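Keeping Records Happy in a Small Apartment

Posted Sep 27, 2025 in Around the House
By Madalena Pinheiro

I had promised a piece on jam jars this week, and the jam jars will have to wait, as my inbox filled up with record questions after I mentioned in June that I was moving my LPs out of the hall closet. It seems a good many of you came to this page for the stain removal and stayed for the music, which makes me very happy! So here are the things I do with my own records, most of them learned by doing the opposite first. I own 153 albums, a perfectly manageable number, and I play them nearly every evening while I cook.

Storing them

Stand your records up straight. If you take one thing away from all my rambling, let it be that. A stack lying flat puts a great deal of weight on whichever poor album is at the bottom, and a row that leans over will slowly warp at the angle it leans. I like dividers every so often along the shelf (an old hardcover book of the right height does very well) so that when you pull out a handful the others don't slump. They should be snug enough to stand and easy enough to slide out with two fingers. If you have to tug, move a few to another shelf.

Records are also a lot heavier than they look. My first shelf was a pretty thing meant for paperbacks, and it sagged in the middle before the first winter was out. Short spans are better than long ones, and if you have the kind of bookcase that comes with a little wall bracket, please use the bracket. The heaviest boxes go on the bottom.

Keep them off the outside wall if yours gets damp, and well away from radiators and sunny windows. The top of the refrigerator is no good either, and neither is the car, even for the length of a grocery run. I lost a first pressing by Tramisance that way, the one with the long organ piece on the second side, and it now goes up and down on the platter like a rowboat. I still play the first three songs on it.

Sleeves inside and out

Plain paper inner sleeves shed little bits and can leave fine scuffs. I swap them for the paper kind with a soft plastic lining, and I do it a few at a time with a cup of coffee on Sunday mornings. If the original inner sleeve has lyrics or photographs on it, slip it back into the jacket empty, behind the new one, so that everything stays together. Clear outer sleeves are nice for the jackets you care about. I don't bother for the dollar-bin ones, though I know people who do.

When you put the inner sleeve back, turn it so the opening faces up toward the top of the jacket. Dust can't get in from the side and the record can't roll out onto the floor. It takes a little longer to get the thing out when you want it, and my husband complains every time.

Getting price stickers off jackets

This was the most common question of all. Start with a hair dryer on low, held well back, and go over the sticker slowly until the glue softens. Then lift one corner with a fingernail and pull it back low and flat against the cardboard, never straight up. Take the record out first! Heat and vinyl don't belong in the same room, as we have established. If the jacket has a glossy finish, any leftover tackiness can be rolled off with a clean fingertip. On a matte or uncoated jacket I stop as soon as the paper starts to look furry, and I have made my peace with several stickers from Sorrentino, the shop in Hekham where I bought nearly everything I owned in my twenties. The orange ones never come off at all.
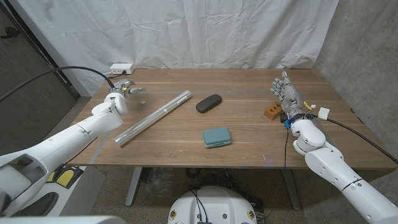
Setting up the turntable is mostly a matter of finding the right surface, and I would choose a heavy, plain table over a clever stand any day. Check it with a small spirit level, front to back and then side to side, and put thin cork under the legs until the bubble sits in the middle. Give some thought to where the electricity will come from before you put anything down. I like the power strip in the back corner, right up against the curtain, just like the white one in the photo, with the cord leading away to the side. You can reach it to switch it off and you won't set a coffee mug on it. Don't let the fabric fall over the strip or the plugs, though, and if your curtain is a full one, tie it back on that side. Keep the signal cables from the turntable apart from the power cords if you can, and where they must cross, let them cross at a right angle. Quite a lot of mystery humming goes away with that alone. If it doesn't, look at the thin ground wire at the back of the turntable and see whether it has worked itself loose.

The speakers should have a different home from the turntable. Bass travels through furniture and back up into the needle, and you get a sort of woolly boom that no knob will fix. My old Pivport pair sit on the windowsill side of the room on two squares cut from a gardening kneeler - very ugly, and very effective. Have them at about the height of your ears when you are sitting down, or tilt them up a bit if they have to be lower.

Everyday cleaning

A soft carbon fiber brush, before each side, is all that most records ever need. Let the record turn, hold the bristles lightly across the grooves for a couple of turns, and then sweep the dust off toward the edge in one movement. Don't press. Then clean the brush, which people forget. Mine has a handle that flips over and wipes the bristles as it goes, but you can also run them over the edge of something dry and clean.

The needle wants a brush too, a tiny one, always drawn from back to front, the same way the record travels. Never side to side and never front to back, or you may be shopping for a new one. Turn the volume down before you touch it.

Washing a dirty one

For a really grubby find from a yard sale you need two clean microfiber cloths, a bowl of distilled water and one drop of mild, unscented dish soap. Lay the record on a folded towel. Dampen the first cloth, wring it out well, and wipe around the record following the grooves, keeping clear of the label. Go over it again with plain distilled water to rinse, then pat with the dry cloth and stand it in a clean dish rack for an hour or so. Tap water leaves minerals behind, so do buy the jug. Please don't use this on old shellac 78s without reading up first, and never put alcohol on those.

If a record still crackles after two washes, the crackle is probably there to stay. Some of mine have been crackling since before I was married and I would miss it.

Cataloging, if you must

My friend Abla Atallah has some 2000 records, inherited from an uncle who played them at weddings, and she keeps track of them with a shoebox of index cards. One card per album, filed by artist, with the shelf number penciled in the corner. When she lends one out, the card goes on the refrigerator under a magnet until the album comes home. I have tried two different phone apps and gone back to her method both times. For a smaller collection I would just put them in alphabetical order and leave a divider for each letter that has more than a handful behind it.

She also writes the length of each side on the card. A side of 22 minutes is a pot of rice with time to rest, and a 90-minute double album will see you through a braise if you remember to get up and turn it over.

Odds and ends

Hold records by the edge and the label, and keep hand cream for after the music.

Leave the dust cover off while you play if it rattles, and put it back on as soon as you are done.

A cheap clip-on lamp by the turntable is a great kindness to anyone over forty trying to find the start of track four.

Musty jackets can be aired standing open in a dry room for a few days, out of the sun, with the records kept elsewhere. Don't be tempted by scented sheets. The smell gets into everything.

Cassettes that have sat for years should be wound all the way forward and all the way back once before you play them. I have a whole drawer of those to get through, and I'll write it up once the jam jars are done.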